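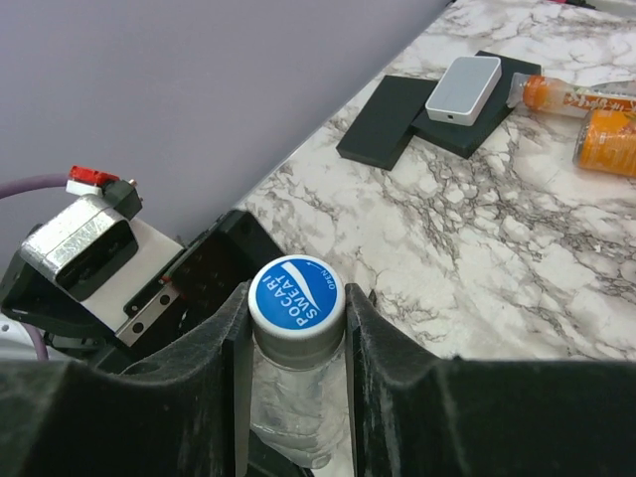 Every set of good practice notes I've been handed for gripper work has a page on force limits, and hardly any of them has a page on what you are allowed to pick up. I find that odd. A limit only means something for a given object. Two fingers closed around the upper part of a clear Pocari Sweat bottle, just under the cap, is a different grip from the same two fingers halfway down the body, and yet the sheet I was sent last December treats both as "bottle, plastic". One line, one number, tick the box.

The sheet comes from Trasumex and it is better than most, I'll give it that. It runs to 389 clauses. I have read them all, which I suspect puts me in a small club, and I would keep maybe a third. Plenty are the sort of rule that can't be broken because it can't be checked. "Objects shall be presented in a representative manner." Representative of what? The people at Lirance read that as a fresh position every time. At Gomcombe they took it to mean the same marked spot on the table, every run, and passed their review as well.

Then there is the clause on clutter. It says items not in use should be cleared from the work surface "where practical". I have yet to meet a bench where anyone found it practical. Either say that loose things may stay on the table and must be written down, or say they may not. I'd pick the first. A tidy table tells you very little about how the arm will behave in somebody's kitchen.

Cables get 2 clauses, both about colour coding. Slack gets none. I have seen up to 5 stoppages in a morning from a cable that was a bit too short at full reach, and every one of those cables was the approved colour.

What I'd like is dull. Name the object, brand and all. Say where on it the fingers go. Say whether it is full or empty, and whether the cap is on. Run it 120 times and publish the drops along with the successes. The Tôn draft does ask for the drops, in an annex marked optional, and I have asked them twice to move it into the main text. The second reply said it would be looked at in the next revision. There was no date on that either.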